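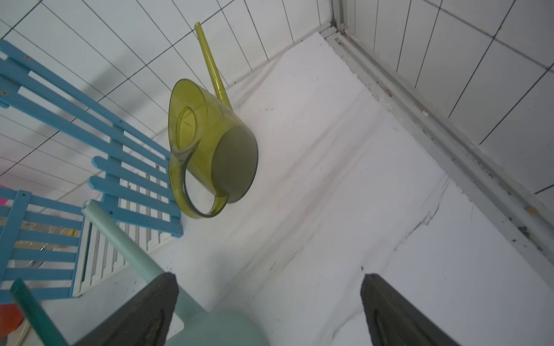 Gripper opens on its own mid-carry, vendor says it's the see-through plastic. I don't buy it.

Forum: Grippers and end effectors
Thread started by slatback_ed
Posts: 15

slatback_ed
Posted 23rd May, 7:52 am

Setup first. Gedex two-finger gripper on a small Flodska arm, camera at the wrist, Sinent software doing the grasp planning. Job is picking up household stuff in a tiled washroom and moving it. Right now that means watering cans.

Fault: the arm closes on the can, lifts it, starts moving, and then sometimes the fingers open. No command from us. No error. The log says "grasp OK" before the opening and it says "grasp OK" after it, while the can is on its way to the floor. It did this 14 times in a run of 1000 lifts. I have been through every one of those in the log and there is no open command from our side in any of them.

Vendor support (I'll leave the guy's name out) came back in one day with "transparent objects are a known limitation." The olive can is see-through, so case closed as far as they care. My problem with that is how a camera issue opens a gripper that is already holding something.

Has anyone seen this with the Gedex?

tilegrout
8:20 am

Yes, kind of. Ours didn't open all the way. It relaxed a few millimeters and the part slid out. Same happy log. We sent it back and got one that does it less.

vhusar
8:41 am

Support may be right for the wrong reason. Does Sinent re-check the grasp during the move? Some setups take a new depth reading halfway, and if the object seems to be missing they cancel and reopen. Depth cameras are terrible on clear plastic. They see the wall behind it. So the planner decides there's no can, tells the gripper to go back to its start position, and start position is open.

I'd look there before calling it a hardware fault.

slatback_ed
8:58 am

The re-check is off. I turned it off in the first week for exactly that reason. Also, five of the drops were the pale green can, and you can't see through that one the way you can the olive one. Nobody at support has had an answer for that. I asked twice.

vhusar
9:03 am

Off in the menu, or off in the running config? Those are different things in Sinent.

slatback_ed
9:10 am

In the menu. I'll check the other one.

rogelio_e
9:34 am

I run the floor at Evangelista (small integrator, family name, yes that's me) and we've had four of these grippers apart on the bench. My money is on the cable. The connector sits close to the wrist joint, and when the wrist rolls past a certain point it pulls. You get a brownout of a few milliseconds, the gripper controller restarts, and on restart it homes. Homing on that model means opening. The arm never hears a thing because the status line holds its last value. Last value was "grasp OK."

So you can have a log that looks perfect and a can on the floor.

Check where the wrist was at each drop. If they bunch up at one end of the roll, there's your answer.

ga_eun
9:51 am

That is a scary default. A gripper that opens when it loses power for a blink and then reports that it's holding something... who signed off on that?

rogelio_e
10:02 am

Plenty of electric grippers need to home after a restart. Some close, some open. Either one can hurt you. I'm less bothered by the direction than by the stale status.

tilegrout
10:15 am

It's a watering can. Nobody is getting hurt by a watering can. I get that it's annoying, but the word "safety" gets thrown around on this board every time something hits the floor.

ga_eun
10:28 am

It's a watering can this month. Same gripper, same firmware, somebody else has it carrying glass over a bench where people sit. You don't get to grade a fault by what happened to be in the fingers.

And it's a tiled room with what could be a shower tray in it. If the can has water in it, now there's water on the floor near a powered arm. Ed, were they filled?

slatback_ed
10:40 am

No filling in our protocol. I'll be straight though, there is sometimes some old water in the bottom of them and we don't weigh them before each run. A little slosh changes the load. That could matter and I have no numbers for it.

Person safety: there's a line at the door and nobody goes past it while the arm is powered. Yareli Carrillo holds the stop button on every run, and she's stricter about it than I am.

tilegrout
10:52 am

Then you have a fence, a stop button and a plastic can. I rest my case. Fix the cable, sure, but the sky isn't falling.

Also, your success rate. What was it across the 1000?

slatback_ed
11:06 am

871 lifted, carried and put down where they belong. 105 never got a proper hold in the first place, mostly spout grabs and slips on the loop handle. 14 were the opening fault. The last 10 were stopped by hand, and I don't trust our notes on those enough to say why.

I know 14 looks small next to 105. The misses don't worry me much. When it misses, it says it missed. In the 14 it told me everything was fine, and that's why I started the thread.

Now the part some of you will enjoy. I checked the running config like Veronica said. The re-check was ON. The menu says off and the running config says on. It came back after the last update and the menu never noticed.

vhusar
11:09 am

There it is.

slatback_ed
11:31 am

Not so fast. I matched the re-check times against the drops. In nine of the 14 a re-check ran just before the fingers opened. All nine are the olive can. Fine, that's your explanation and I owe you a coffee. But the five drops with the pale can have no re-check anywhere near them. And when I pulled the wrist angle for those five, they're all up at the far end of the roll, where the arm swings the can past the chair.

So it looks like two faults with the same symptom. Support heard "see-through can," picked the one that fit their script and stopped reading.

rogelio_e
11:44 am

Five is a small number. I'd like it to be the cable since I said so first, but five is a small number. Do this: no can, fingers closed on a block of foam, roll the wrist slowly to the far end and back for an hour with a scope on the 24 volt line at the gripper side. Not at the supply. At the supply you'll see nothing.

tilegrout
11:58 am

And if the scope shows nothing?

rogelio_e
12:03 pm

Then I'm wrong and he's out an hour and a piece of foam.

vhusar
12:17 pm

One thing bugs me about the first nine. You said there was no open command in the log. If the planner cancelled and sent the gripper to start, that's a command. Where did it go?

slatback_ed
12:30 pm

It's logged as "resume default pose." Our filter was searching for "open." That one is on us. I should have read the raw file before posting with my chest out. I'd still like to know why "resume default pose" is a thing you can send to a hand with something in it.

ga_eun
12:44 pm

So the score so far: a menu that lies about a setting, a status line that lies about the grip, and a log that calls dropping things a pose. And support's position is that you should buy a less transparent watering can.

tilegrout
12:51 pm

OK, the menu thing is bad. I'll give you that one. I just went and looked at ours and it's doing the same thing after the update. Menu off, config on. We've been blaming the new finger pads for two weeks.

slatback_ed
1:05 pm

What version are you on? If it's two sites they can't call it our install.

tilegrout
1:13 pm

Will post it when I'm back at the machine. Not before Tuesday. Open a ticket and put my drops in with yours, I'll send you the file.

vhusar
1:20 pm

In the meantime edit the config by hand and lock the file. The menu can't overwrite it then. It'll complain at startup, ignore it.

rogelio_e
1:26 pm

Please don't tell people to ignore startup complaints on an arm. Read the complaint. If it's the file lock, carry on. If it's anything else, don't.

slatback_ed
4:48 pm

Scope results, for whoever is still reading. Foam block, slow roll, one hour. The line dipped twice, both times near the far end. The fingers opened on one of the dips and stayed shut on the other. "Grasp OK" the whole way through, with the foam lying on the tiles.

I'm not calling it proven on two dips. I've ordered a longer cable, and Eduardo Cabrera in our shop is making a strain relief so it stops pulling at the connector. Until both are on, the wrist roll is limited in software and nothing gets carried past the chair.

Sent the traces to Gedex with the question in one line: why does status stay at OK through a restart? Their auto-reply linked me to the page about transparent objects.

ga_eun
4:55 pm

Post the real reply when it comes. The whole thing, not a summary.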